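Les robots et mon panier à linge

lundi 21 septembre 2020

Mon ami Balthasar Wyss, qui lit tout ce qui sort sur le sujet, m'a encore promis au téléphone que d'ici peu plus personne ne plierait ses pulls. Je l'aime beaucoup, Balthasar, mais il me disait déjà ça il y a des années (et en juillet aussi, entre deux tranches de melon !).

Moi, je veux bien y croire. Visser le même boulon toute la journée, une machine sait faire, et très bien. Mais le linge, mes amis, le linge ! Un jean n'a jamais deux fois la même forme. Il faut trouver la ceinture, deviner où passe la jambe, démêler ce qui est dessous, et tout cela sur un lit mou, avec un couvre-lit qui fait des plis lui aussi.
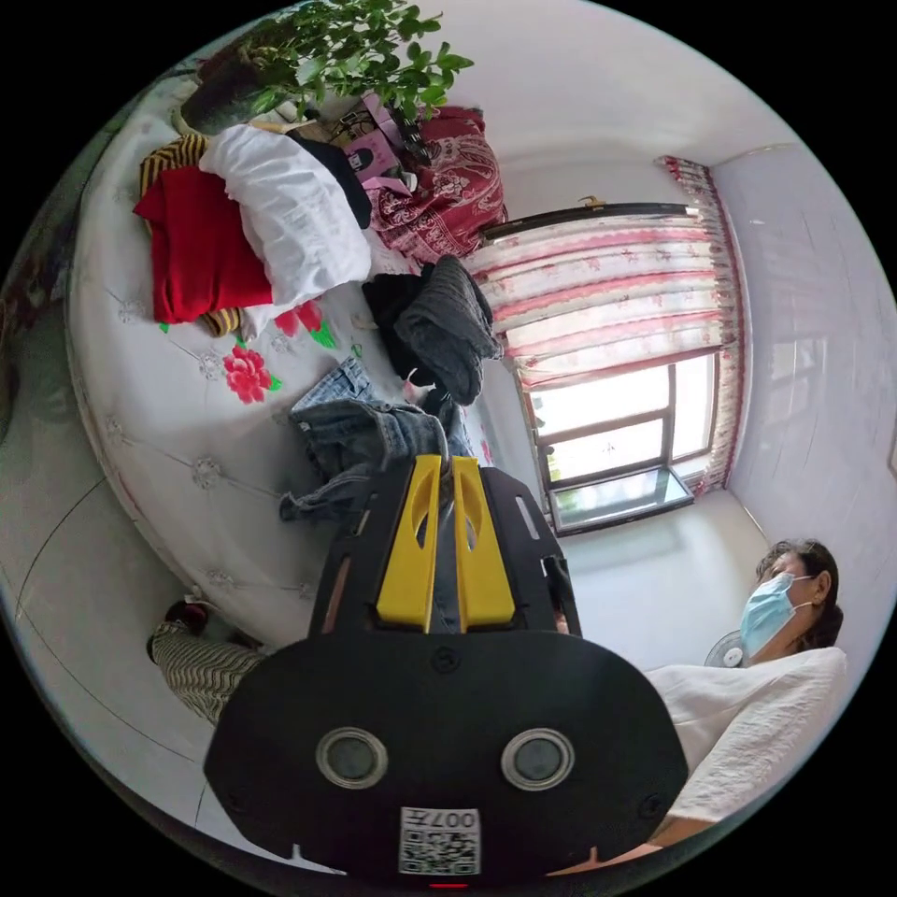

Pavithra Kandasamy, avec qui j'en discutais l'autre soir, est plus patiente que moi. Elle pense que les doigts mécaniques apprendront comme les enfants, en voyant faire et refaire. Pour un torchon bien carré, je signe tout de suite. Pour un gros tricot, j'attends de voir, et pour une housse de couette, je demande à être invitée, j'apporterai le gâteau.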